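Re: [home-robots] So can they clear a table yet or not?
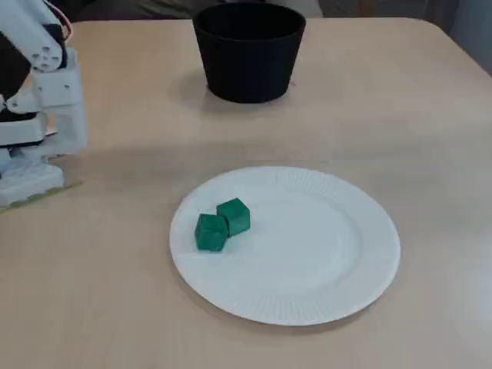 Two green cubes on a paper plate, with the black pot still to go.

From: Napaporn Saengthong
Date: Aug 1, 2021
To: home-robots list

Dear all,

I have been meaning to answer Ó Briain's message for a good while now, and I kept putting it off because every time I sat down I had more to say than would fit in a decent email. Well, I've given up on being brief, so get yourselves a cup of tea!

Ó Briain wrote:

> My mother asked me over dinner in July when she could have one of your
> arms to clear up after us. I said five years, then I said maybe never,
> then I dried the dishes myself. What should I have told her? I read all
> these posts about grasp planning and I still can't tell whether anyone
> on this list has a machine that could scrape a plate into the trash and
> put the plate away. I don't mean in a lab. I mean at my mother's, with
> the good tablecloth on.

First of all, please give your mother my best, and tell her she has asked a better question than most of the reviewers I've had.

The setup at the top is the one I've been living with this summer. The cubes are standing in for leftovers, the plate is a plate, and the pot is doing duty as the trash can. The job is to get the cubes off the plate and into the pot, and then stop. I picked it because it is the smallest piece of clearing up that I would still call a chore, and because I can set it up again in a few seconds between tries (you will want that too, believe me, if you ever plan to do something 100 times before supper).

Now, can it do it? On a good evening, yes, most of the time. In my last batch of 100 it got both cubes into the pot on most tries, and I was so pleased I called my sister. Then I moved the pot over by the width of my hand and the next several tries were a shambles. One cube went over the rim and under the couch, and on another try it had hold of the plate and was dragging the whole business across the table. Paper plates weigh next to nothing, and the fingers only have to brush the ridged edge to send it sliding. A person puts a thumb down on the plate without thinking about it. My arm has no second hand and no thumb to spare.

When the two cubes are sitting right up against each other it is harder again. It closes on the pair and comes up with one, or with neither. I spent the better part of two weeks on that alone. Somebody at the Zindthorpe meetup suggested nudging them apart first, which helped a good deal, though I then had to teach it how hard a nudge is allowed to be!

And remember that a cube is a very polite sort of leftover. It's firm and it holds its shape, and it doesn't stick to anything. Swap it for mashed potatoes, or half a fried egg, and everything I have done so far goes out the window. The good tablecloth I don't even want to think about.

So what I would tell your mother is that a machine can do a narrow slice of the job today, at a table somebody has arranged for it, with that same somebody standing by. The fellows at Comomer are more hopeful than I am and think 1,000 demonstrations would carry them through most of a real kitchen. I'd love for them to be right. I have recorded a fraction of that and my patience is already a bit frayed, so if any of you would like to pool recordings, do write to me off the list and we'll work out a format.

One practical question before I go, as I know several of you bought the Zudex fingertips. Do they grip any better on shiny surfaces? Mine are the plain printed kind and they slip more than I'd like, and I would rather hear from someone who has used them for a month than read the product page again.

Warm wishes to everyone, and Ó Briain, keep drying those dishes,

Napaporn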